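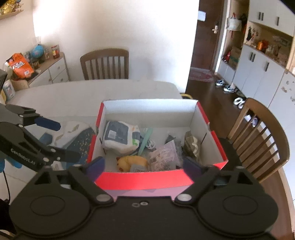 The red box on our white table, with the small things inside.

Red storage box from Rurano, medium size

I bought this box in January, together with one more of the same size, because our table was always full of small things and I was tired of moving them before every dinner. Now I have used it long enough to write something useful.

First the facts. It is a cardboard box, red on the outside and white on the inside. It comes flat in a paper sleeve and you fold it yourself. I paid 8 euros for one, and the lid is sold separately, which I did not notice when I ordered. Please read the product page better than I did. The instructions are only drawings, and the third drawing shows the bottom flaps from a strange side, so my first box was folded wrong and I had to open it again. The second one took me 7 minutes with no hurry.

What do I keep in it? Everything that has no other place. At the moment there is a yellow plush toy, a coiled white cable, some packets and a plastic bag. It is not a beautiful collection, but this is how a real box looks in a home with a child. I tried to sort the things by type in the beginning and I gave up after one week.

The white inside is the part I like most. Before this I had a dark gray box from Jendus, and a black cable in that one was almost invisible. In the Rurano box I look from above and find the thing. My husband, who never finds anything, also finds it. The color outside is a strong, bright red. On the shop's page it looked a little more like brick, so if you want something calm for the living room, maybe choose another color. On a white table it is very visible. I have got used to it and my daughter loves it.

The box is open on top and the walls are a good height for me. Taller packages can stand and lean on the side, and flat things lie on the bottom. I can put my hand in without taking out half of the content. Thin, long things are more difficult, they lean across the corner and fall down when you carry the box.

Now the weak points. There are no handles, also no holes for fingers. You have to take it from below with both hands, and with heavy content I would not trust the bottom very much. I put 33 children's magazines in the second box and the bottom started to hang down after a few days. I made it stronger with tape and it is fine, but for paper I would buy something else. The white inside also takes marks easily. A felt pen without its cap was enough to make a blue line, and I could not clean it away.

I have also compared it with the plastic one from Janelano that my neighbor Paavo Niskanen has in his hall. His is stronger and can be washed, but it is heavier and it cannot be folded flat when you don't need it. For a garage I would take his. For the table and the low cabinet I prefer mine – it is light, and my daughter can push it to her own side.

I give it four stars from five. One star is away for the missing handles and the lid that costs extra. I will probably order one more for the winter gloves, this time with the lid.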